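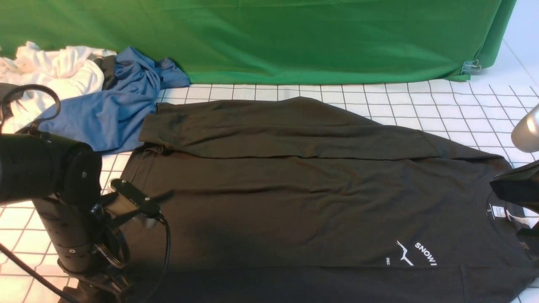

Aisyah Yusof
Reader Support, Hadinen

Section 3. Adding a novella to your reading list and writing a review

Before you start, please sign in to Hadinen with your reader name. Guests can search the catalog, but they can not save a review.

1. Open the Catalog page and type the title or the author. The catalog has 2,187 novellas at this moment, so a short word can give a very long list.
2. Choose the correct edition. Some books have two, for example Nalgate, which was first sold as a serial and later as one file.
3. Press Add to List. The book appears under "To Read."
4. When you have finished reading, open the book again and press Write Review.
5. Give your rating. Half stars are possible on the website, but not yet in the phone version.
6. Write your text in the large box. The limit is 3,038 characters, with spaces included.
7. If you tell something about the ending, select these sentences and press Hide Spoiler.
8. Press Preview, read your text one more time, and then press Publish.

Note: Reviews of two books together are allowed. Write the review under the first book, then use Link Title to connect the second. Arnout Postma made a good one for Adulness and Nalgate, and you can look at it if you are not sure how the links should be placed.

Caution: If you change the edition after step 6, the draft is erased. Please copy your text to another place first.

Note: Accents in author names are important in the search. "Magalhaes" does not find Magalhães. We hope to repair this in August.

Drafts are kept for 26 days. After this time they are removed and we can not bring them back.

To change a published review, open it and press Edit. The old rating stays visible until you publish again.

Last changed: April 2018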